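Workshop notebook, September
Natural dye bench, Nalledport

Carrying on with the walnut and madder tests. Korkor was in from nine, Dede from lunch. Esi Bawa is away until the Flurkstead order comes up, so the scouring notes are mine this time and may not match her layout.

Scour first. Wool skeins, 216 grams dry weight for the whole batch, weighed before they went in. Pot brought up slowly over the morning and held just under a simmer. I used the neutral soap. The washing soda is for cotton only and has been moved to the lower shelf, please leave it there. Rinse water was clear on the third change. Skeins stayed in the last rinse while the mordant was made up.

Mordant: alum at 20 percent of dry weight, dissolved in a jar of hot water before it went into the pot. Last month someone tipped the powder straight in and we got the cloudy patches Korkor found on the Mikance skeins. No cream of tartar in this batch. I want one run without it to compare for softness. Heat off after an hour, left to cool in the pot overnight with the lid on.

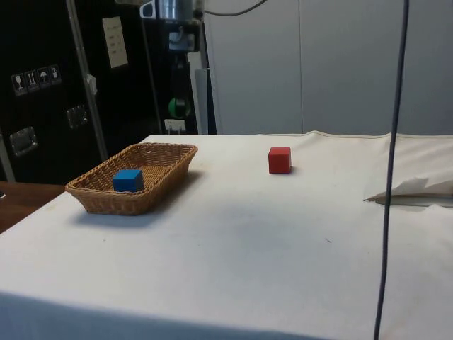

Walnut bath next. Hulls were the ones Kurniawati Menon brought over in the spring, soaked for 2 weeks in the covered bucket. Strained twice, once through the colander and once through an old pillowcase. The second straining is worth doing. Bits of hull left in the bath make dark spots where they rest against the yarn, and they don't wash out.

Four skeins went in the walnut, damp, all at once. Turned them every ten minutes for the first hour and then left them alone. Color at the end of the hour was a flat mid brown, nothing special. After a night in the bath it had gone a good deal deeper. Dede thinks we could stop at three hours and save the gas. I would like to see that side by side before we change the sheet.

Madder gave trouble again. The thermometer clip had slipped down the side of the pot and was touching the metal, so it read high and I turned the heat down when I shouldn't have. Once it was clipped back up properly the bath was only lukewarm. Brought it up again over forty minutes. The skeins came out orange, which would suit Amoah, but the card for this run says brick red. Tap water here is soft and I forgot the chalk. So there are two possible causes and I can't separate them from one run. Repeat with chalk and the same slow heat, and somebody please check the clip.

Esi Boateng phoned from Flurkstead in the afternoon. They want the brown for the edging and have asked for 3000 meters of it, wound in small balls. She asked for a sample card first with the light test on it. I told her the cards would go out when the window strips have had their full time, and that I wouldn't guess at a result before then.

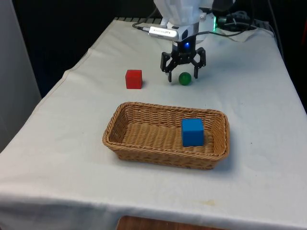 Stains on the cloths are the next thing to sort out. We have been putting unmarked cotton on the tables under wet samples, and when a mark turns up there is no telling which bath it came from or whether it was there before. I want to use them as a record. Every cloth gets a number in pencil on the hem, and anything already on it is ringed in pencil before the day's work. A faint yellowish stain near the front edge, like the one on the white cloth in the second photo, would be ringed and left out of the reading. Korkor has offered to do the numbering. Old cloths that are too far gone can be cut up for straining.

Rub test on yesterday's brown, done dry and then damp with a square of bleached cotton, ten strokes each. Dry square clean. Damp square had a light tan mark, more than I would like for an edging that will sit next to cream. Going to try one more wash and a longer dry before the second rub. If it still marks we will have to tell Flurkstead to wash before sewing.

Dede tried an iron dip on the leftover walnut skein — a small pinch in a full bucket, two minutes, straight out into clean water. It went to a gray brown that all three of us liked. The handle is harsher though, you can feel it next to the undipped one. Label it and keep the iron bucket well away from the madder.

To do:
Chalk, one bag. We are out.
New clip for the madder pot thermometer.
Strip the tape off the north window and put up fresh sample strips.
Second rub test on the brown once it is fully dry.
Ask Kurniawati if she can spare more hulls this fall.
Korkor to start numbering cloths, beginning with the ones in the tall cupboard.

Pots scrubbed and gas off at the wall by half past five.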